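Two Arms, Two Controllers, One Carton: Comparing Teleoperation Inputs for a Bimanual Gripper Bench

Project report, robotics elective
Carleen Ellery and Paora Wihongi

Background

Our original proposal was to compare four grippers. The budget was then explained to us, and the project became a comparison of two controllers, using the pair of two-finger adaptive grippers the lab already had. Both are on arms bolted to the back of the same bench, so whatever we learned would at least be learned under the same conditions.

The first controller, which the lab calls Dornmont, is a pair of small leader arms. You move them and the big arms copy you. The second, Trunska, is a pair of handheld grips with a trigger for each gripper. Trunska is newer and comes with a much nicer carrying case, and we both assumed it would win.

The bench

We covered the work surface in brown paper and marked it out with blue painter's tape so that we could record start positions by cell. The plan called for a grid of equal squares. Paora did the vertical lines and Carleen did the horizontal ones, and we have agreed not to discuss whose are worse. For scoring it was enough that every object began in a named cell and ended in another one.

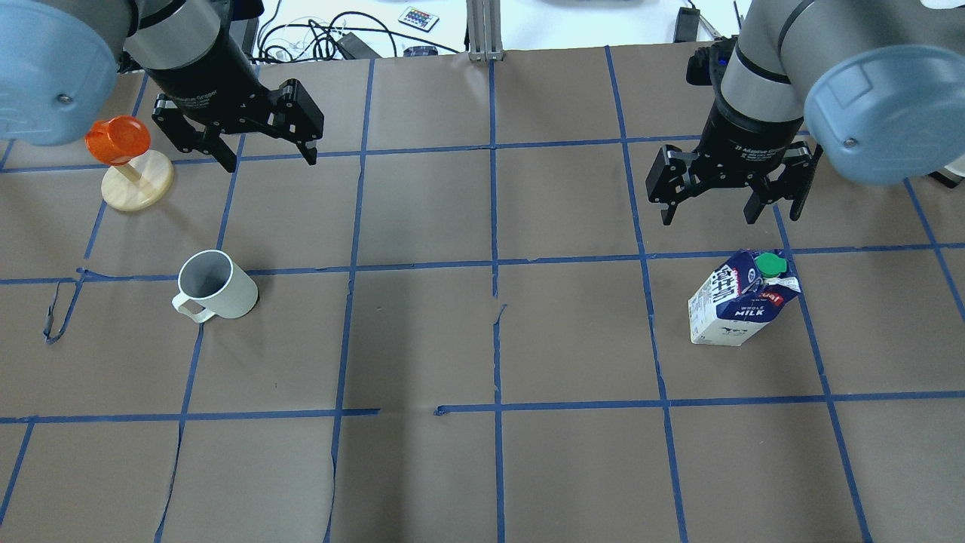 The objects were picked to be annoying in different ways. A milk carton is wide for the fingers and dents if you close on it with any enthusiasm. A white mug has a handle, so it matters which way it is facing when you arrive. The orange cup has to come off its wooden stand, and the stand would like to come with it. We left everything else off the grid, although the cables at the back of the table remained a hazard to our concentration.

Method

Each of us drove every task with both controllers, swapping the order each session so that neither controller always got the fresh operator. There were three tasks: move the carton one cell across, turn the mug so its handle faced the other way, and lift the cup off the stand with one arm while the other held the base. A trial was a fail if anything tipped over, left its cell early or made Carleen say the word that is not in the lab manual.

We ran 83 trials per controller before the booking ran out. Joint positions and gripper opening were logged for all of them. The logging script was inherited from an earlier project named Wakum, and its comments are mostly apologies. It produced 2,363 files, of which 1,038 turned out to be duplicates caused by a restart button that did not restart anything. We deleted those and kept the rest in the shared folder.

Results

On the carton, Trunska was quicker for both of us. The trigger gives a light, steady squeeze, and it was easy to stop before the cardboard gave way. With Dornmont the gripper follows a small sprung handle, and Paora in particular tended to hang on to it as if it might escape.

The mug went the other way. Turning it means rolling the wrist a long way, and with the handheld grips your own wrist runs out well before the robot's does. You then have to let go, reset and start again. The leader arms have the same joints as the big ones, so you can see the limit coming.

The cup and stand was the only task that really needed two arms, and it was where Dornmont earned its keep. Holding one arm still with Trunska means holding your own arm still in mid-air, which is fine for a minute and unpleasant after 5. A leader arm can simply be parked. Most of our Trunska fails on this task came from the arm that was supposed to be doing nothing.

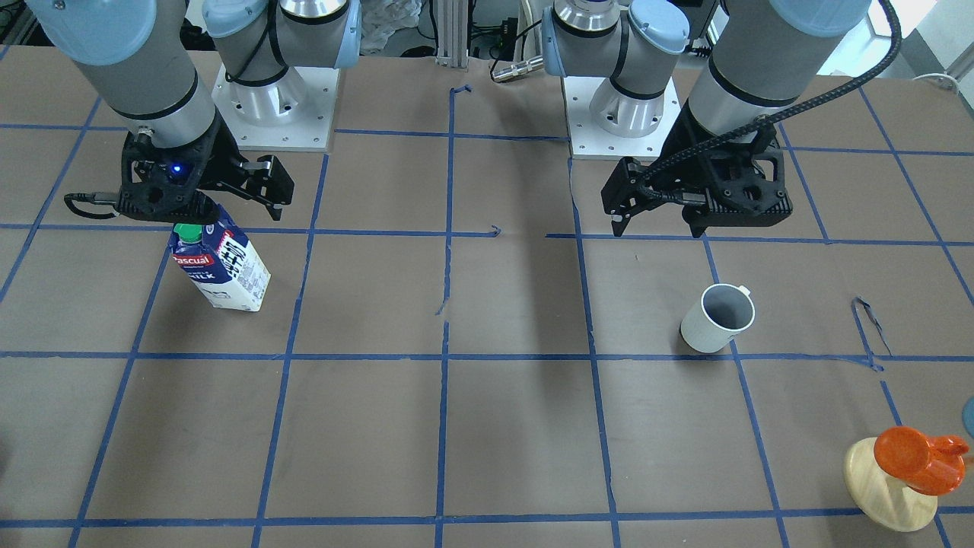 Problems and limitations

There were two operators, and both of us are right-handed and got better as we went. Swapping the order helps with this but does not remove it. A larger group of drivers would be the first thing to fix.

The tape lifted in places and had to be pressed back down between sessions. The carton also softened with handling, so late trials were gentler on the operator than early ones. We should have brought a spare, and on 22nd November we did, having finished the carton trials the day before.

We also never measured the delay between hand and gripper. Both of us felt that Trunska lagged a little on the release, but a feeling is not a number, and our supervisor has asked us to stop putting feelings in tables.

Next steps

The lab's Rutherford rig is free in December, and we have asked to repeat the mug task on it with new drivers and a proper delay measurement. We would also like to try a mixed setup, with a leader arm on the holding side and a handheld grip on the moving side. The software accepts one of each without complaint, but we have not yet tried to drive it that way.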